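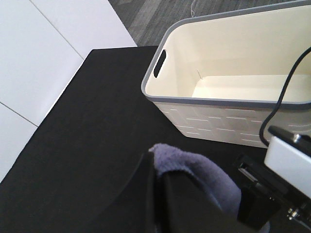

## 4. Setting up the visitor demonstration

This section covers the basket demonstration for the Traltow open day. Allow up to 40 minutes. Section 3 (power and network) must be finished first.

1. Lay the black cover on the table and smooth it flat.
2. Put the cream basket on the cover, patterned side towards the arm. Check that it is empty.
3. Fit the purple pad over the fingertip. Press it down on both sides and tug it gently.
4. Follow the black cable by hand from the gripper upwards. It should hang in an easy curve.
5. Start the Leitner controller and load the program `OPENDAY`.
6. Set the speed to 70 per cent for the test run, then 48 per cent for visitors.
7. Run one full cycle with nobody near the table.

**Caution:** Keep visitors at least 200 cm from the table while the arm is powered — this includes pauses between groups.

**Note:** If the cable catches on the basket rim, stop the arm before freeing it. Move the basket a little and repeat step 7.

### 4.1 Between groups

Press Hold, not Stop. Stop clears the start position and you will have to go back to step 5. Look at the pad and refit it if it has slipped. Spare pads are in the Hanmont case.

Report faults to Min-kyu Tak at the Drorville desk. Packing away is in section 5.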